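Equipos: qué compramos antes de abril

El presupuesto de Bedus incluye 9 pinzas de mano nuevas, pedidas a Vainio a 497 euros la unidad.

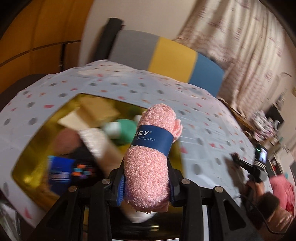 Paño de cocina enrollado, sujeto entre las dos mordazas.

Las almohadillas de repuesto van en partida aparte: 21 juegos de Grino. Queda por decidir si se amplía el almacenamiento o se espera al segundo semestre. Las ofertas se reciben en la oficina de Patgate. 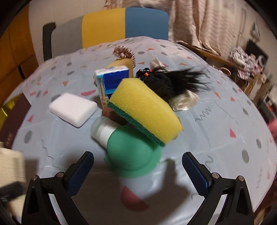 Mordazas abiertas a ambos lados de una esponja y otros objetos pequeños.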